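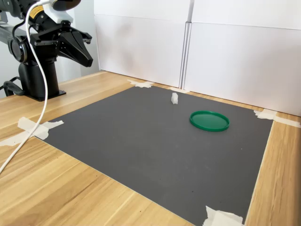

Figure 2. The dark grey mat, taped down on the light wooden tabletop.

4.1 Picking a surface

I'll admit I spent far longer on the mat than I ever meant to. In the first round of sorting, back in May, we worked straight on the wood, and the grain drove all of us mad (Mereana Cartwright kept losing pale buttons along the lines of it, and so did I). So for the second round we went for something dark, plain and matte, and what a difference it made to my eyes by the end of an afternoon!

The tape is ordinary white masking tape, torn by hand, and I'm rather fond of it. Lachlan Kereama wanted clips, but clips stick up and sleeves catch on them. We put tape at the corners and along the edges and left wood showing down the sides, which gave us somewhere to rest a pencil.

Dark mats do show every bit of fluff, mind you. Tiny light specks are easy to mistake for chips of shell button, and I did just that more than once, so we wiped the mat down between trays. Of the 3,744 pieces in the Dunstan collection, 2,702 were sorted on the mat and the rest on bare wood. I've kept the two lots apart in the tables that follow, as Declan Lockyer thinks the bare-wood counts run a little low for the paler buttons.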